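Notes for the importers' breakfast, Oakley, 20 minutes with questions

Start before they finish the pastries. Thank the hall. Don't mention the parking.

Open with the number: 3093 products entered in the Skadari regional food and drink list in its first year. Let them be impressed. Then the other number: 156 of those had a buyer outside the home market by July. Wait. Somebody will do the division out loud, so leave room for it.

Say plainly that I like the list. I helped write the entry form, all 7 pages, and I'd like to apologize to anyone here who filled it in. Question four asks for "character of product." One cheesemaker wrote "stubborn." We accepted it.

Main point: a trade list gets a producer into a booklet, and a booklet gets read on the plane home by someone looking for the crossword. What sold things at the Flutcombe fair was the tasting table by the coffee machine, where people had to stand anyway. If you take one idea back to the office, take the coffee machine.

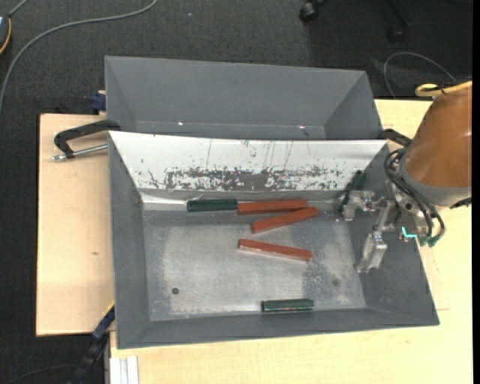
An olive oil shipper from Demine wrote to me after the last version of this talk to say I was being unfair to booklets. Her first order came from a hotel buyer who kept ours in a drawer for months and called when his usual supplier ran short. She asked me to put that in. I've put it in. (Pause here – it usually gets a laugh, and she may be in the room.)

Next, money. Entry is free, the stand is not, and samples cost more than either once customs has had a look at them. Ask for hands: who has had a case of honey held at a border? Keep it short, these stories grow.

Then the part on labels. Translate the back before the front. Buyers forgive a name they can't pronounce, but they want to know how long it keeps.

If time is tight, skip the bit on pallets. If time isn't tight, skip it anyway.

Close with next year's deadline for entries, and say it twice. The form is down to four pages. Question four stays.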